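Notebook, Trola prototype, September

Morning, 10 o'clock. Third full play of Trola with the new harbour rules. Players: Riku Hosoda, Oleksandra Sydorenko, Hatsue Hoshino and me. Kenta Mizuno could not come, so I explained the rules myself, and I forgot the one about unloading before sailing. We stopped in the second round and corrected it. I must put this rule on the player sheet, in the box at the top.

Main question for today: is the market too slow? In the last version a player could wait with full ships until the price of salt went up, and the others could do nothing against it. Now every waiting ship pays one coin per round. Riku waited all the same. He paid four coins and sold for eleven, so the fee is too small or the price goes up too fast. I prefer to change the price, because the fee is easy to remember as it is.

Scores: Oleksandra 61, Riku 58, Hatsue 44, me 39. Hatsue took the Clellari route in the first round and never got a second ship. This happened also to Noboru Amano in the spring version. I think the route is a trap for new players. It looks rich on the map, but it needs three turns and there is no cargo on the way back.

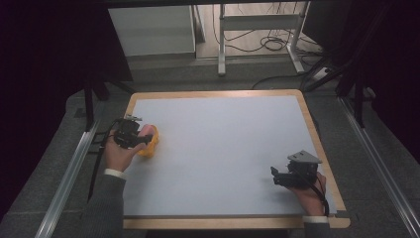
The map must be made again in any case. Istside and Ishida are too near each other, and when both harbours are full the ships lie on top of the names. Oleksandra proposes to move Istside to the north coast, and then the storm track can go along the south side, where now is only empty sea. I would like to draw the next one on something like the white board with the light wooden frame, so that we can rub out a route in the middle of a game and continue. With paper I am always too careful, and I keep bad routes for too long.

Storm cards: we used all of them except two. The deck is right for four players, but with three it will last too long. Take out the two "Calm Sea" cards for three players? To test with Kenta.

Playing time was nearly 300 minutes with lunch and the discussion, which says little. The game alone felt long in the last two rounds. Hatsue said she already knew she was last and had no reason to think any more. A small bonus for the last player at the auction could help, but Riku is against it. He says it rewards bad play. I don't agree fully – it depends how big the bonus is.

To do before next play:
– salt price goes up by one step, not two
– Clellari: one cargo on the way back
– Istside to the north coast
– player sheet, unloading rule
– ask Noboru for his old notes on the auction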